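Lilville shoe rack range asks households to pick a shelf and stick to it

Furniture maker Brultico has added the Boment shoe rack to its hallway range, in the modest hope that Australians will stop tripping over their own slippers. The black posts are punched with holes, so shelves can go up or down as tastes and boots change.

"Slippers multiply - we just gave them a floor plan," said designer Tsz-kin Kwok.

Slippers on the lower shelves, top shelf free for now

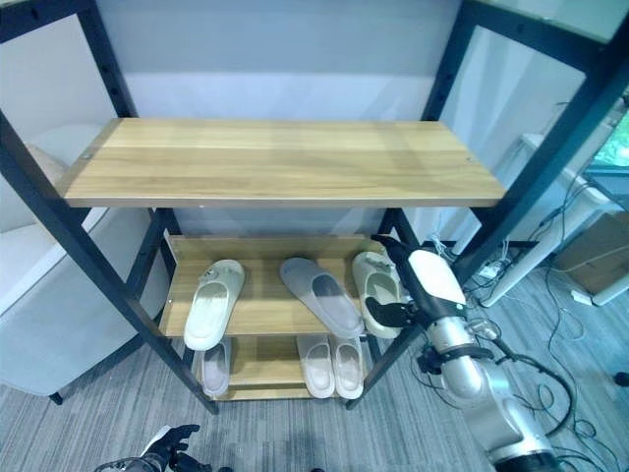
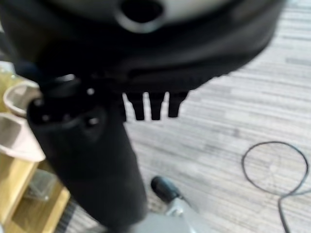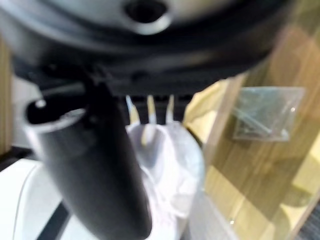
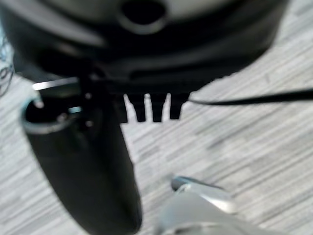 Availability

The Boment goes on sale in April, with 300 racks in the first run. Media contact: Ka-ming Chiang, Brultico, Lilville.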